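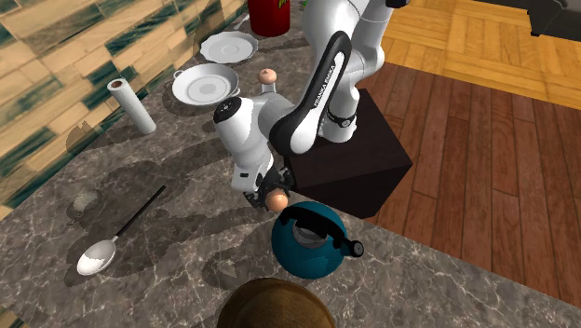 Results

We trained the policy on 2000 simulated episodes in the kitchen environment and then repeated the training with 4000. Each policy was evaluated on 674 trials with new positions of the objects. The larger set helped mostly when the kettle was near the ball, as the arched handle leaves little space for the fingers. The colour of the counter was also varied, but we did not find a clear effect from it.

One limitation is that all trials were made in simulation. My supervisor, Guðlaug Brøndum, advised to keep the Czerwiński baseline unchanged, so its grasp threshold was not tuned for our counter.

Contact: Mimell Lab, Clerkholm
Last updated: June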